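Progress Report to the D'Souza Fund
Standura Youth Basketball, fall term
31 Oct 2018
Prepared by Kavitha Kotian, program director

Dear Hamish,

Thank you again for coming out to see us in June, and for staying through the whole of that very long scrimmage! You asked for a plain account of how the grant is being spent and how the kids are coming along, so I'll try to give you one, though you know by now that I can't talk about this team briefly.

We have 22 players signed up this fall, split between the beginners' group and the older kids who play in the Condton league. The older group has played 6 games so far and won two of them. I know that doesn't sound like much, but both wins came after Wendell Kapoor moved them to a zone defense, and you should see how much more they talk to each other on the court now. Our turnovers are still too high. Wendell has them doing passing drills on the move for the first 20 minutes of every practice, which they grumble about all the way through.

The beginners are Onyekachi Tijani's group, and she is so patient with them. Most can now dribble with either hand without looking down, and the footwork is coming (slowly, but it is coming). She would like lower rims for the smallest ones, and I've asked the school whether we could share theirs.

On the money side, the biggest cost this quarter was gym time, as we expected. We also spent $700 on balls, practice jerseys and a new scorer's table, and that was a little under what we had set aside. The difference has gone toward referee fees. Kumaresan Chettiar is keeping the receipts in order and will send you copies with the year-end figures.

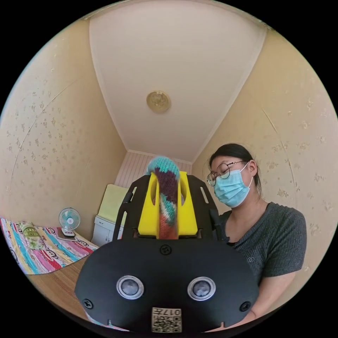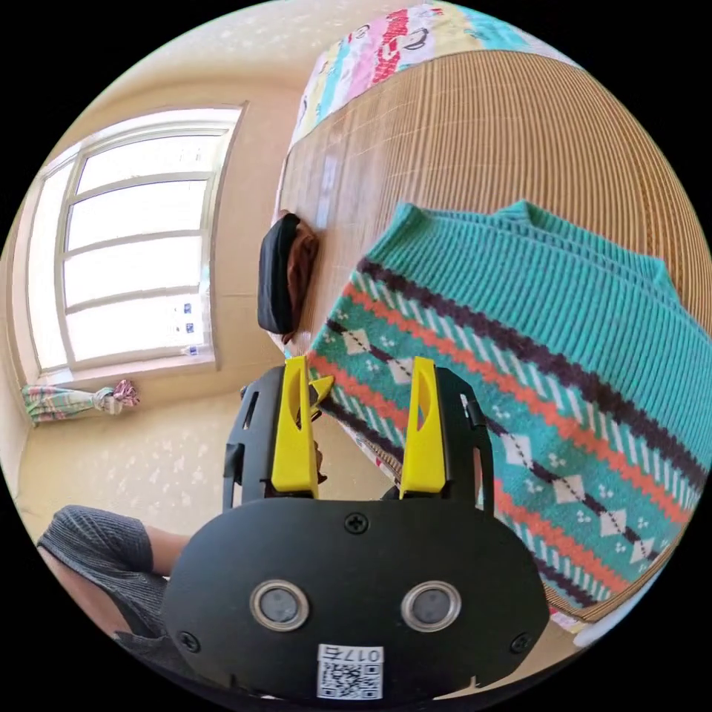
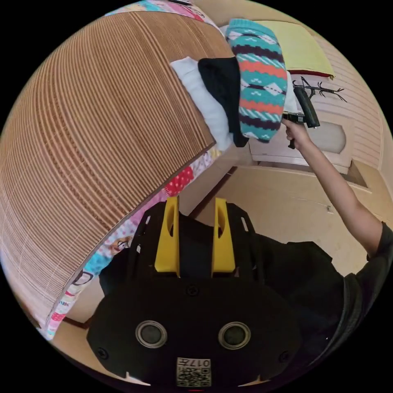
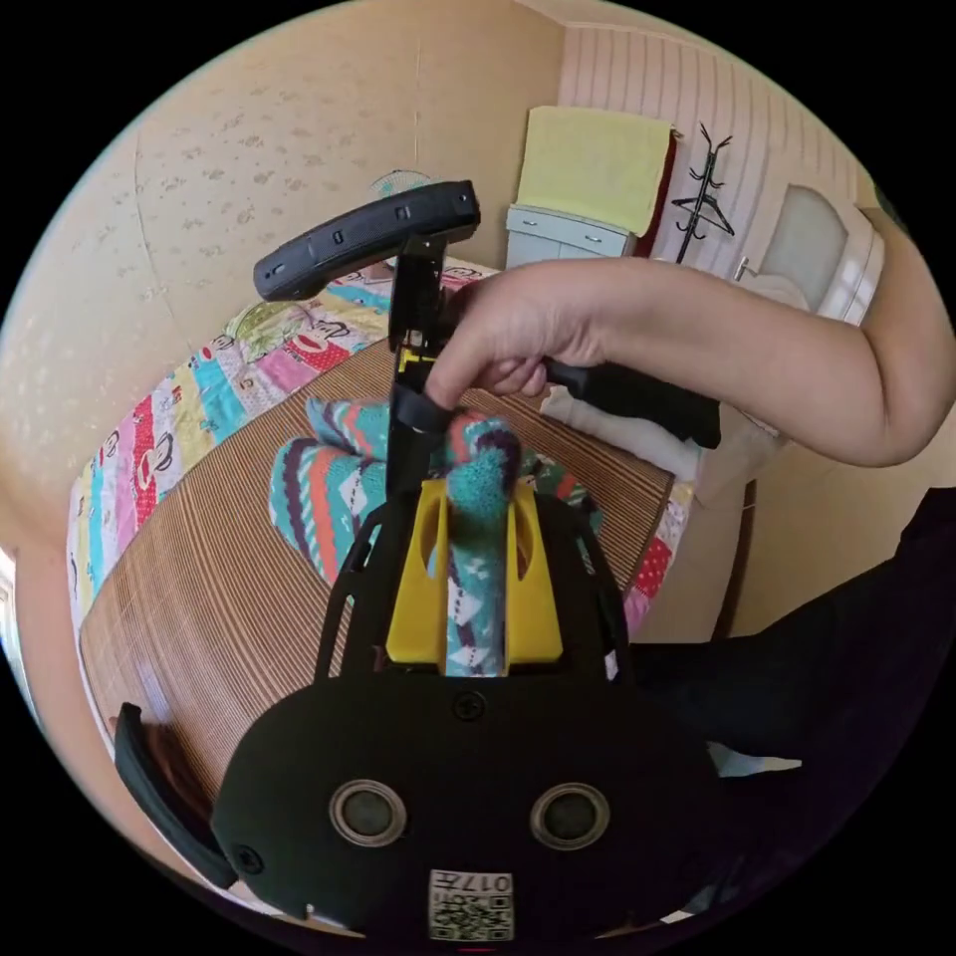
Now, two things are behind schedule, and I'd rather you heard about them from me. The referee course for our teenagers was meant to start this month, but the instructor had to move away for work and we are still looking for another. I have two names to call. The other is the van. Visum has offered us a better rate for away games if we book the whole season at once, and I'd like your okay before I sign, because it would mean paying out part of the spring travel money early.

Between now and the winter break we have four more league games, a parents' evening, and a shooting clinic that Wendell is very excited about. You would be welcome at any of them. Just let me know which one, and I'll save you a seat on the home side.

With warm thanks from all of us,
Kavitha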